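ゴム配合ノート 6月分 混練とシート出し

午前、8時半開始。先週決めた配合でEPDMのシートを出し直す。目標は厚さ3 mm、硬さはショアAで53。前回は硬さが低めに出て、Merle Goodwinさんから「このままではパッキンの抜き型に掛けたときに縁が逃げる」と返ってきた分のやり直し。

配合で変えたのはカーボンブラックとオイルの比だけ。ポリマー、亜鉛華、ステアリン酸、老化防止剤は前回のまま。加硫系も触っていない。一度に二つ動かすと後で読めなくなるので、今回は我慢した。

練りは密閉式のSturemix。前回の掃除のあとに残っていた白っぽい粉(たぶんタルク)を拭き取ってから、捨て練りを1回。ポリマー投入、素練り、カーボンの半量とオイルの半量、ラムを上げて掻き落とし、残りを投入。排出温度は少し高めに出た。Narendra Mauryaさんのメモには「夏場は冷却水の戻りが温い、ラムを早めに上げること」とあって、そのとおりだった。次は冷却水を先に回しておく。

排出した塊はロールで受けて、左右切り返しをして畳み通し。巻き付きは前回より良い。前回はバンク(ロール間の溜まり)がときどき割れて、端から千切れたのが落ちていた。オイルを減らした分だけ腰が出た感じ。見た目の艶はやや落ちた。艶は客先の仕様に入っていないので記録だけ。

加硫剤と促進剤はロールで後入れ。ここで手が遅いと焼けるので、計量は朝のうちに小袋に分けておいた。袋の口を開けるのに毎回もたつく。Chisholmの計量皿に戻したほうが早いかもしれない。

生地は一晩置くのが決まりだが、今回は流れを見るだけの先行分を少し切って、その日のうちにプレスに掛けた。残りはポリシートに挟んで棚の下段。札に「再配合・オイル減」と書いた。日付を書き忘れたので明日書く。

プレスの条件は前回と同じ。時間は20分、スペーサーは3 mm。型の離型剤はLemunineを薄く。前回は塗りすぎて、シートの片面に流れ模様が残った。ウエスで一度拭いてから閉じるくらいでちょうどいい。

先行分の結果。

・厚さ 四隅と中央を測り、いずれも公差内。手前右がいちばん厚い。型の平行が少し狂っているのは前からで、今月中にシムを見直す。
・硬さ 目標の53に対してまだわずかに低い。ただし一晩置いていない生地なので、明日の分で判断する。
・外観 気泡なし。端部に細かい皺が一か所。生地の切り出しが小さすぎたせいだと思う。
・匂い 促進剤の匂いが前回より強い。二次加硫で抜けるかどうか確認。

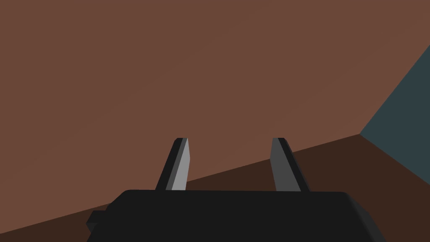 最終更新:6月 16:40

午後は圧縮永久ひずみの試験片づくり。打ち抜き刃の欠けを拡大鏡で見たところ、一か所に小さな返りがあったので砥石で当たりを取った。刃を替えるほどではない。試験片は積層せず、厚物の型で別に成形することにした。積層でも規格上は通るが、前にMerleさんと測り比べたとき、積層のほうがばらついて話がややこしくなった。

恒温槽はSerentの小さいほうを使う。大きいほうは引張の老化試験で月末まで埋まっている。小さいほうは棚の奥と手前で温度差があるので、試験片はなるべく中央に寄せ、奥には熱電対だけ入れておく。立ち上げに思ったより時間がかかり、投入は明日の朝に回した。

待っている間に、原料ロットの整理。カーボンの袋番号が台帳と食い違っていた件は、台帳のほうの写し間違いだった。正しくは末尾が241の袋。前回分の記録も同じ番号に直した。直した箇所には二重線と自分の判を入れてある。前回の硬さ不足をロット違いのせいかと疑っていたが、これでその線は消えた。同じロットで練っているので、やはりオイルの量と見てよさそう。

Narendraさんと夕方に少し話した。硬さを上げるならオイルをさらに減らす前に、カーボンの分散を見たほうがいいという意見。切断面を顕微鏡で見ると、確かに粒の残りがぽつぽつある。排出を早めたのが効いているとすると、冷却水を先に回して練り時間を少し延ばすほうが筋がいい。オイルをこれ以上減らすと低温側の曲げが心配になるので、自分もこちらに賛成。

それから、ロールのガイドの片側が緩んでいた。増し締めしたが、また緩むようならボルトごと替える。工具箱の六角レンチが一本足りない。借りた人は戻しておいてください。

明日やること

・棚下段の生地を再練りしてからプレス。条件は今日と同じ
・札に日付を書く
・硬さ測定は成形後ひと晩おいてから
・恒温槽に試験片を投入、投入時刻を槽の扉の紙に書く
・冷却水を先行して回した場合の練りを1バッチ。配合は変えない
・離型剤の残りが少ない。発注するか、Merleさんの棚に予備があるか聞く

追記。帰り際に先行分のシートを手で折ってみた。割れはなし、折り目の白化もなし。片面を爪で引っかくと薄く跡がつくが、しばらく置くと消える。ブルームかどうかは数日見ないと分からないので、シートの半分を窓際、半分を引き出しに入れた。引き出しのほうは上から二段目。捨てないこと。

関連する記録
・EPDMシート 硬さ不足の件(前回分)
・密閉式混練機の清掃手順と捨て練り
・プレス型の平行度、シム調整のメモ
・離型剤の塗布量と流れ模様
・圧縮永久ひずみ 積層と単体の比較

当サイトでは表示設定の保存のためにCookieを使用しています。閲覧を続けると、Cookieの使用に同意したものとみなされます。 同意する 設定を変更

お問い合わせ | 著作権表示 配合試験室 無断転載を禁じます | ページの先頭へ戻る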